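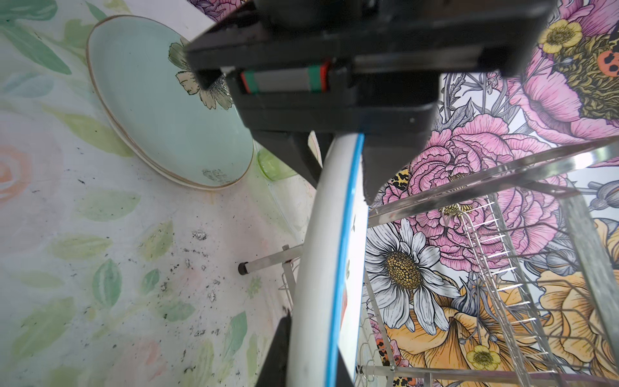 Projects > Word lists > Warkton Kitchen Words

Overview Files Wiki History Contact

Warkton Kitchen Words: README

Hello, and thank you for finding your way to this little collection. It holds the words people in and near Warkton use for ordinary things in and around the kitchen: the cloth you dry up with, the end of the loaf, the cupboard where the carrier bags live, the meal that is either dinner or lunch depending on who brought you up. I began writing them down on the backs of envelopes, then in a notebook, and when the notebook started to come apart I typed the whole lot up so that other people could make use of it.

You are very welcome to read it for pleasure, which is how most people seem to use it (I have had some lovely letters), but it is set out tidily enough that you can load it into a spreadsheet or a script and get on with something more serious.

What you get

There are two files. words.csv is the main list, with one row for each word as given by one speaker, so a popular word turns up again and again. That is deliberate, so please don't remove the repeats unless you mean to! The other file, notes.txt, is where I have put the longer stories, the arguments between sisters, and anything that wouldn't squeeze into a column.

The columns in words.csv

word: the word or phrase, spelt the way the speaker wanted it spelt. Where they had never seen it written down we made a decision together over the tea.

meaning: a plain explanation in everyday English.

room: nearly always "kitchen", but now and then "scullery", "pantry" or "back step".

heard_from: who the speaker learnt it from, such as "mother" or "school dinners". Left blank if they couldn't say.

age_band: a broad band only, and never a birthday.

still_used: yes, no, or "only to annoy my husband", which three different coders would treat in three different ways, so I have left it exactly as it was said.

How the words were gathered

About 80 people took part, and nearly all of the talking was done in their own kitchens, or over the garden wall when the weather was kind. I had a short list of things to ask about, though the best words came when I had put the list away and somebody was hunting for a teaspoon. If you plan something similar, I would gently suggest you ask people to show you round the drawers. A person who swears they have no unusual words at all will open the bottom one and tell you it is the glory hole, and off you go for another half an hour.

Washing up was by far the richest subject. There are words for the water once it has gone greasy, for the person who always vanishes before the drying, and for leaving things to soak when you simply don't want to do them. The draining rack alone has more names than I would have believed, and a good few families only ever call it "the stand".
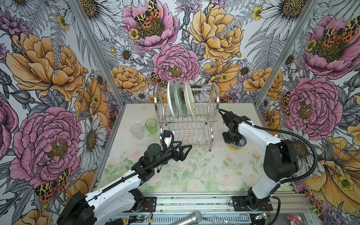 A dish rack, cups and a bowl against flowered wallpaper, with a spotted moth among the peonies.

Checking and spelling

Chun-yin Fu read through every row and caught a great many slips of mine, including a whole page where I had put the meanings against the wrong words. She also wrote the small Mok script that checks for stray spaces and odd apostrophes. Run it after any edit. It prints nothing when it is happy.

Things to be careful about

Please don't treat the list as a map of how a whole county talks. The speakers are mostly older, mostly settled, and mostly people who were pleased to have a visitor. Several grew up elsewhere and brought their words along with them, and I haven't tried to sort the local ones from the travellers. A handful of words are rather rude, and those are marked in notes.txt so that teachers can take them out first.

No names or addresses appear in either file. If you recognise your aunt from one of the stories, kindly keep it to yourself.

Versions

Version 4 is the current one, put up on Saturday, December 15, 2018. It adds the bread words and mends the mixed-up page mentioned earlier. Older copies are kept in the Brornurholm folder, though I can't think why you would want them.

Using and sharing

Use it however you like, at school, at home or in print, and mention the collection by name if there is room. If your own family has a word that is missing, do send it in, along with who you had it from and what it means. I reply to everything in the end, but I am slow in September when the plums are ready.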